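Search the archive Search Advanced options

Keltow Robotics Club - members' list
Subject: Re: bedding task, where have we got to?

Hello all,

Sorry for the slow answer, I have been marking all week and only sat down to the list with a cup of tea this evening. The original question was:

> Could somebody who was there on Friday tell the rest of us
> how the bed-making is coming along? I missed the session and
> I'm meant to be writing our page for the Thorlacius Cup
> booklet. Are we still using both hands? And is the sheet
> still the thin one? I have 200 words to fill and so far I've
> written the title.

Yes to both, and please don't panic about the booklet, 200 words goes in no time once you start! We are keeping to the plan we agreed, with one hand on the bedding and the other dealing with the basket. The first-years have taken to it splendidly, and I was very pleased with how patiently they took turns at the keyboard.

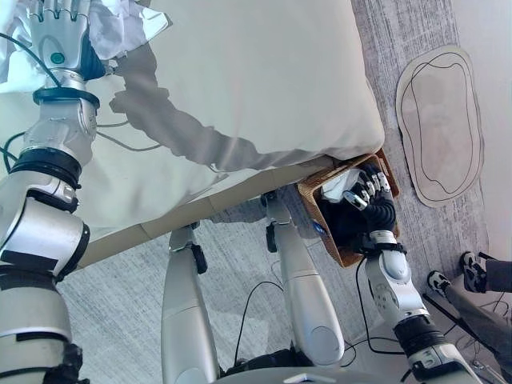
1. What the hands are doing

The left hand takes a corner of the sheet between its fingers and lifts, and the right goes down into the wicker basket. We have been running them as two separate routines, but the judges give up to 800 points for the task and a fair share of those are for working both sides together, so joining them up is the next big job. If you want something technical for the booklet, say that our grasp routine is called Nonik and that the students wrote it themselves. It ran to 633 lines when I last looked, a good many of them comments (some rather rude about me).

2. What we are stuck on

Pressing on cloth, mostly. A cup or a block pushes back when you touch it, but a sheet just gives way and bunches up beside the tip, and the program has to decide whether it has reached the bed or only a fold. The wrist camera is a great help with this, and I do recommend looking through its pictures before you start changing numbers.
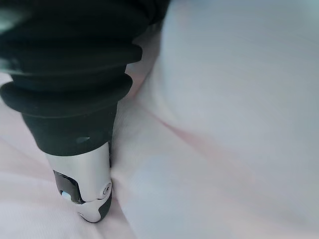

Fingertip pressed into the sheet, from the wrist camera.

I have put a first set of 3000 wrist pictures in the Traleck folder for anyone who would like to help sort them into "flat" and "folded". It's a nice job to do with the radio on - do shout if the folder won't open for you.

See you at the next session, and do bring biscuits if you can.

Warm wishes,
your club secretary

Last updated: December
Contact the list owner | Copyright Keltow Robotics Club | Back to top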